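Surville library adds travel adapters and power strips to loan desk

The Surville public library has started lending plug adapters and power strips to visitors who want to work at its reading tables, after a spring in which the front desk fielded the same question several times a day.

The service began in June. Anyone in the building can ask for an adapter or a strip at the desk, with or without a library card. Items go out for two hours at a time and can be renewed as long as no one else is waiting. They may not leave the building.

Lahcen Amrani, who runs the reading room, said the library's wall outlets were put in when most people came to read on paper. The room has long tables in the middle and shelving along the sides, and the outlets are mostly behind the shelves.

"People were sitting on the floor by the atlases to charge a phone," Amrani said. "We also get students from abroad with plugs that don't fit anything we have. We used to send them to the hardware store."

The closest store is Ferraro, at the far end of the shopping street, and it closes before the library does. The reading room stays open until 9 p.m. during exam weeks.

The library paid for the equipment out of its regular supplies budget. The full order, which also covered replacement desk lamps and cable covers for the floor, came to 1,386 euros. Amrani said the lamps were the largest part of the bill.

The first batch included 12 adapters. Each one is signed out under a name and a table number, and staff check the tables at closing time. Two have gone missing so far. Amrani said he expects at least one of them to turn up in somebody's backpack.

The idea came from Samah El Khatib, a graduate student who uses the library most afternoons and sits on its readers' panel. She moved to Surville from Prusis, where the university library has lent chargers for years, and she wrote a one-page note to the director in the winter asking for something similar.

"I had a laptop with one kind of plug and a phone charger with another," El Khatib said. "If the battery was low I just went home. Now I stay and finish."

She had also asked for lockers with outlets inside, so that readers could leave a phone charging while they went out for lunch. The director turned that down for this year on grounds of cost.

Not every regular is pleased. A few longtime readers have complained about cords on the tables and about the noise of typing, which they say has grown since laptops can be used all day. The library has responded by keeping the two tables nearest the newspapers free of power strips. Signs went up on them last month.
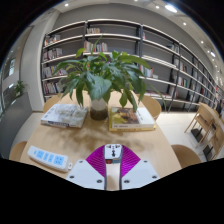 Readers can pick their own spot at any of the other tables, and staff will bring a strip over if the desk is not busy. The rules on placement are short. Cords have to run along the tabletop or under a floor cover, never across an aisle, and a strip may not be plugged into another strip. Drinks need a lid. The plants were a sticking point, as several of the tables have one, like the big leafy plant that stands in a vase in the middle of a light wood table, with a white power strip lying on the same tabletop. Stirura, the company that inspects the building's wiring, asked that strips be kept clear of anything holding water. Staff now water the plants before opening, when the strips are still behind the desk.

The white adapters have openings for more than one type of plug, but they do not change the voltage. Amrani said visitors should check the label on their own charger before using one, and that the desk will not lend adapters for hair dryers or travel kettles. He has been asked for both.

The library plans to look at the sign-out sheets at the end of the summer and decide whether to order more. El Khatib said the panel will ask again about the lockers when next year's budget is drawn up.

Adapters and power strips can be requested at the front desk during all opening hours. The last loan of the day is made 30 minutes before closing.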